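Folding a fuzzy houndstooth coat for summer storage: is it ever worth it?
Posted in Coats & Outerwear
Asked by Meinir Pritchard, 22 Apr 2018
Viewed 1,235 times

I have a cream and tan houndstooth coat, the fuzzy kind, with big dark buttons down the front. It's a Belovine, bought secondhand, and the care label has been snipped out, so I can't tell you what it's made of. The seller said wool. I have my doubts about that, and about most of what sellers say.

My closet is narrow and the coat takes up the space of three shirts. Every spring I read the same advice: lay it on the bed, fold the sleeves across, fold it up from the bottom, put it in a box and it will come out in fall looking like it did when it went in. I have tried this twice. Both times it came out with a crease straight across the front and the fuzz pushed flat along it, like carpet under a table leg. The crease took weeks to hang out and I'm not sure the fuzz ever came all the way back.

So I'd like to hear from people who have really stored a coat like this folded. Did it work? Does it matter whether the sleeves go over the front or behind? I also keep seeing vacuum bags recommended and I don't believe a word of it for anything with a pile. Please don't tell me to buy a bigger closet.

Johannes Hendricks
Member, 2 helpful replies this month

You're right to be suspicious of the vacuum bags. I put a fleece-lined jacket in one from Velis and it came out looking like a pressed flower. The package says it's safe for all fabrics. Well, it's safe for the bag.

Folding is a different matter and I think it gets blamed for what is mostly a box problem. If the box is too small you end up making an extra fold to get the lid on, and whatever sits on top of the box does the rest. My routine, for what it's worth:

Clear the bed completely and use a flat sheet with nothing under it. Pull the coat straight from the hem so the checks line up. With a pattern like houndstooth you can see right away if one side has been dragged crooked, so use it as your guide.

Bring the sleeves in over the upper part of the coat. Don't pull them tight. They'll sit there as a thick layer, and that's fine, you want some bulk where the coat is going to bend.
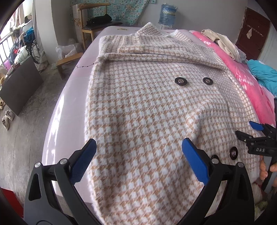

Coats & Outerwear Group | Edwards Home Care Community

Leave the collar alone at this stage. People like to press the points down flat, and I've never seen what good that does. If one side stands up higher than the other, let it, and straighten it when you hang the coat again.

Check the buttons before you go any further. If there's a loose thread at one of them, deal with it now. It will catch on something in the box or you'll forget about it until the button goes missing on the first cold day. Don't yank the thread. Push it through to the back with a needle and tie it off.

Then roll up a towel, lay it across the coat where the fold will go, and bring the bottom half up over the towel. One fold. If you need two, the box is too short. The towel is the part most of the guides leave out, and I suspect it's why your crease came back every year.

As for the sleeves going in front or behind, I've done both and couldn't see any difference. Anyone who swears by one or the other should show me the two coats side by side.

Last year mine went in after the heating was off and I opened the box in July to check on it. There was a soft wave where the towel had been and no hard line. That's one coat and one summer, so take it for what it is. Mine is also a shorter pile than what you describe.

velvetcollar

Just hang it. Wide hanger, cotton cover, back of a door. Never fold a coat.

Meinir Pritchard (original poster)

Thanks, both. The back of the door has the ironing board on it, and in my experience a heavy coat on a hanger all summer gets points at the shoulders, so I don't accept "never."

Johannes, the towel makes sense to me, although I'd like to know what kind. A thick one would use up most of the box. I have one of those long under-bed boxes from Erside that was supposed to hold "a full winter wardrobe" and holds one coat if you're lucky.

Johannes Hendricks

An old hand towel is enough, rolled loosely. It only has to stop the fold from closing flat. White or undyed if you have one, because a new dark towel against cream fabric for five months is asking for trouble.

And don't put anything on top of the coat inside the box. No sweaters, no scarves. I know the picture on the lid shows it.

hemline_h

I read there's a lavender spray with 4,000 five-star reviews that stops creases AND moths. Has anybody here used it?

Meinir Pritchard (original poster)

No, and 4,000 people agreeing about a spray makes me want it less. I'm going to try the towel with the single fold and leave the lid off for the first week. If there's a line across the front again in fall I'll come back and say so.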